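Broltholm Institute of Home and Textile Studies
HT 221: Garment Care and Storage
Handout 13: Folding Pants with an Elastic Waistband 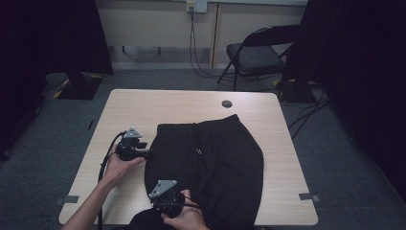 Fig. 1. Black pants laid flat on the table, waistband toward the far edge.

Scope

This handout covers pull-on pants in knit or light woven cloth. Pants with a zipper and a pressed crease were covered in January and are folded by a different method. Read these notes before the practical session in the Konedum Room.

Laying out

Place the waistband away from you and the legs toward you. Long garments may hang over the near edge of the table at this stage. Smooth the cloth from the waistband down, using the flat of the hand. Do not stretch the elastic to remove gathers - it will draw back and pull the side seams out of line.

A small logo near the waistband, as in Fig. 1, is a useful guide to position. Note which side of the garment it is on before making the first fold.

Folding

1. Bring one leg over the other, matching the outer seams.
2. Turn the point of the seat inward so that the long edge is straight.
3. Draw the garment fully onto the table and bring the hems up to the waistband.
4. Fold in half again, or in thirds for a shallow drawer.

Dark cloth shows lint readily. Brush it before step 1, and again after step 4 if needed.

Assessment

Students will fold one pair without assistance. The exercise carries 20 points. Marks are given for straight edges, a flat waistband, and a fold that holds when the garment is lifted.

Reading: Gallagher, Care of Household Textiles (Tusholm Press), chapter on knit garments.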